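**Bolsa de papel** (tb. *bolsa kraft*, *cartucho* en algunas zonas). Envase flexible de papel, una o varias capas, para compra menuda, pan, harina, cemento. Ver también: saco de papel, papel kraft.

## Materiales

Casi siempre kraft, fibra larga, sin blanquear. De ahí el marrón. El blanqueado se usa en farmacia y pastelería, cuesta más y aguanta algo menos. Gramajes variables; la serie Karard de panadería llega a 48 g/m², la de reparto a 129. Asas: planas, retorcidas o ninguna.

## Tipos

- Fondo plano o SOS: se tiene de pie abierta.
- De fuelle, fondo en V. Pan, bocadillos.
- Multicapa, cosida o pegada. Áridos, pienso.

## Fabricación

Bobina, impresión, tubo encolado, corte, fondo. La planta de Gralport trabajaba con 17 líneas en el año 2000, hoy menos (falta fuente). Colas de almidón en general; la casa Hutsuliak usa ademas una cola vegetal propia.

## Cierre

Doblez simple, grapa, etiqueta o cuello retorcido. El retorcido no pide material extra pero arruga la boca y acorta la vida de la bolsa. 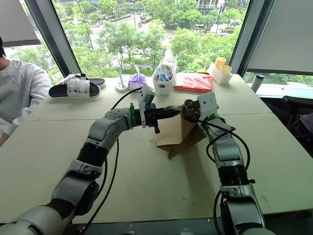
Según Myroslav Zhuravel, el apartado se queda corto: el doble doblez conserva mejor el pan que el retorcido, y falta decir que con producto graso ninguno de los dos sirve sin papel interior.

## Reciclaje

Al contenedor de papel, limpia. Con grasa no, va a orgánico según municipio. Las Wisto con ventana de plástico se separan antes, la ventana apárte.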